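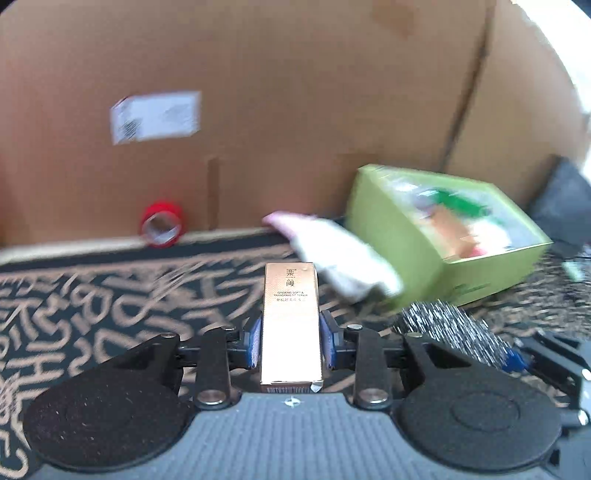

Hand-held gripper closed on a slim toner carton, blue finger pads on the left and right edges.

Wotimex HG-2 Hand-Held Gripper

Sold by Lostia
Page updated Dec 5, 2022

Overview

The HG-2 is a two-finger parallel gripper for hand use. It carries a camera above the grip area and records each pick from the tool's point of view. The finger geometry matches the Wotimex arm-mounted version, so recordings made by hand can be replayed on an arm without rescaling the finger positions.

The tool is intended for small household and retail goods: cartons, tubes, tape rolls, folded cloth, bottles up to the maximum opening. It is not rated for food contact or for use outdoors in rain.

Construction

The gray central body has fine horizontal ridges across its upper face. Two round black foam pads sit on either side of it. The linkage arms are flat black metal plates joined with rivets. The rivets are not user-serviceable. If a joint develops play, return the complete arm pair to Lostia; left and right arms are matched at assembly and are not sold singly.

Finger pads are blue and press-fit. To replace a pad, open the fingers fully, pull the old pad straight off, and push the new one on until it seats. Do not use glue. Run the zero routine after any pad change.

Grip on thin cartons

Tall, narrow packaging is a common source of failed picks with hard fingers, which tend to crush the side walls or let the box swing. The pads on the HG-2 contact both edges of the box and hold it vertical between them. For cartons with a shiny or coated surface, set the closing force to Low first and move up one step only if the box slips. Boxes with a loose bottom flap should be gripped above the flap line.

Specifications

Maximum opening: 70 mm
Closing force: 11 N at the High setting
Force settings: Low, High
Fingers: 2, parallel motion
Recording: internal storage, over 200 minutes per card
Data transfer: USB-C
Operation: trigger, left or right hand

Camera notes

The lens is wide angle and fixed in focus. The corners of the picture are dark; this is normal and does not need correction before export. Fast wrist movement produces motion blur, most visible on patterned floors and rugs. If your processing depends on floor features for tracking, slow the approach or raise the light level. A bright window or white wall at the edge of the view can shift the exposure. Lock exposure in the settings menu before starting a session.

In the box

HG-2 gripper with arms and finger pads fitted
Spare finger pads, one pair
USB-C cable
Storage card
Printed zero card
Quick start sheet

The Prurnell wrist strap and the Caputo charging dock are sold separately. The dock accepts the HG-2 without removing the strap. Older Caputo docks with the square latch do not fit.

Changes from the previous version

The trigger return spring is softer. The foam pads are now replaceable. Firmware shipped since July stores the finger opening with every picture, where earlier firmware wrote it to a separate log. Files from both versions open in the current Wotimex export program, but they cannot be merged into one session.

Care

Wipe the finger pads with a damp cloth. Alcohol hardens the pad surface and shortens its life. Brush dust out of the linkage with a dry soft brush; do not oil it. Store the tool with the fingers open.

Ordering

The HG-2 ships assembled from the Lostia warehouse. Replacement finger pads, foam pads and matched arm pairs are listed under Spare Parts. For orders of several units, use the quote form and state whether the arm-mounted version is needed as well, as the two can be calibrated together before shipping.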